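In praise of flowers that were never alive

I own more artificial flowers than I'd admit at a dinner party, and I think it is time somebody stuck up for them. People are oddly sniffy about a fake rose. They will eat off a printed tablecloth, light a candle that runs on batteries and hang a photograph of a beach they have never visited, and then they'll pinch one of my petals between finger and thumb and say "oh, it's not real" as if they'd caught me out. Of course it isn't real! It's the middle of a grey month, I have had those peonies up since May, and they look wonderful.

My conversion came through Kiston, the odds-and-ends place by the bus station, where there was a bin of single stems going cheap. I bought a dusty blue rose because I had never seen that colour in a garden and wanted it anyway. Then I went back for another, and then for leaves. That was 66 stems ago. (I counted them for this piece and rather wish I hadn't.)

Where I do agree with the sniffy people is that most artificial flowers are badly arranged. They get shoved in a vase exactly as they came out of the packet, everything the same height, all the heads facing front like a school photo. A florist would never treat a fresh bunch that way. The whole pleasure of the thing, for me, is in the doing: getting the lot out on a clear white table, laying the stems down, lining up the vases and having a proper fiddle. I can lose an entire afternoon to it and come away happier than I do from most films.

So my first plea is to bend things. Fresh stems never stand to attention, and a made one needn't either. Open the leaves out, push one head lower than you think it should go, let something hang over the rim. My second is to look at the stems themselves, which get far less love than they deserve. The better ones come with little moulded thorns and knobbly side shoots, and leaves with toothed edges in three or four different greens, sometimes with a bit of burgundy creeping in. Somebody designed that! It seems a terrible waste to bury it all in an opaque jug.

Vases are where the arguments start. There's a school of thought, very strong on the Restar message boards, that a fake stem should never be shown through clear glass because it gives the game away. I think this is nonsense. Clear glass is lovely with green stems in it, and a ribbed or faceted one breaks the lines up nicely. If you really can't bear it, tissue is the answer. Crinkle some white paper round the outside, gather it at the top and you have something that looks like it was carried home from a market.

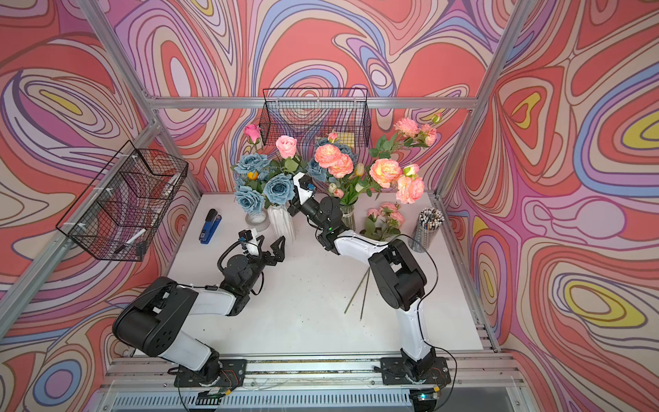
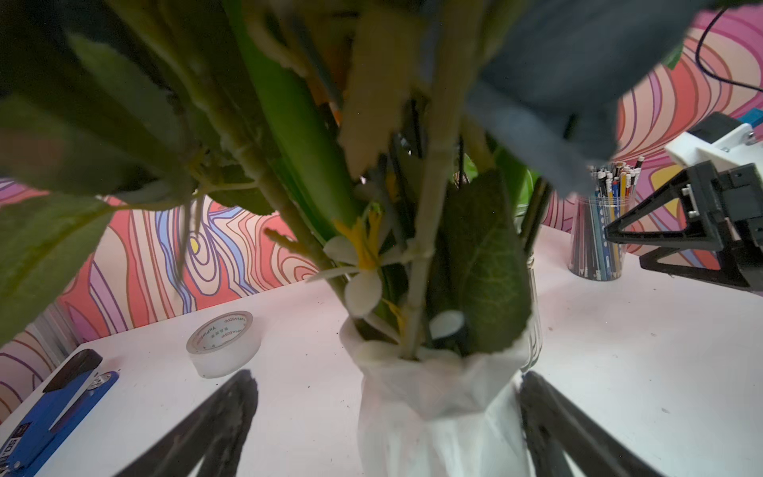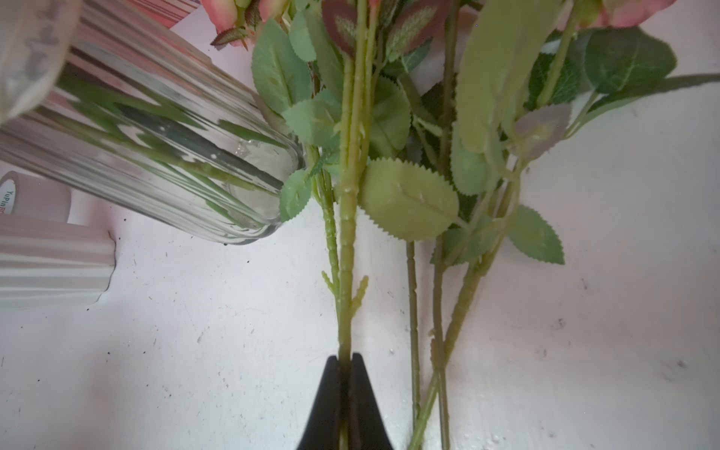
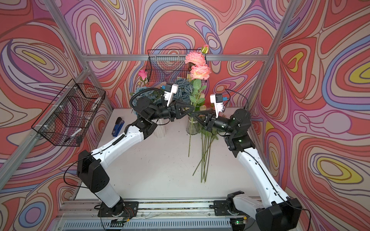
Blue roses and peach-pink peonies in the first and last pictures, the paper-wrapped vase in the second, and rose stems on the table in the third.

Colour is the other thing people are timid about. They buy cream, and then more cream, and wonder why the result looks like a hotel lobby. Blue and peach together make me want to cheer. The blue is so plainly not trying to fool anybody that it frees up everything next to it, and the peach goes warmer for the company. And please don't feel you need a plain wall behind your flowers. I have heard it said that patterned wallpaper kills an arrangement, and I could not disagree more. Give big round blooms a swirl of coral and lilac to sit against and they hold their own perfectly well. Victorian parlours managed it, and so can a back bedroom.

I do still buy fresh flowers. Nothing I own smells of anything, and there is a week in spring when a bunch of real tulips collapsing all over the windowsill beats every stem in my cupboard. But I've never once been able to take a tulip apart and try again. With the made sort you can put a bunch together, dislike it, pull it to pieces and have another go before tea, and the flowers don't mind in the least. My best arrangement took 20 attempts, and the one I ended up with used half the stems I'd started with.

Do give them a dust, though. Most of the bad feeling towards artificial flowers is really bad feeling towards dust. A soft make-up brush does the petals, and a hairdryer on its cool setting does the leaves. And when you're bored of them, put them away for a season! I keep mine lying flat in an old Aveck shoebox, blues at one end and pinks at the other, and opening it again after a few months is very nearly as good as going shopping.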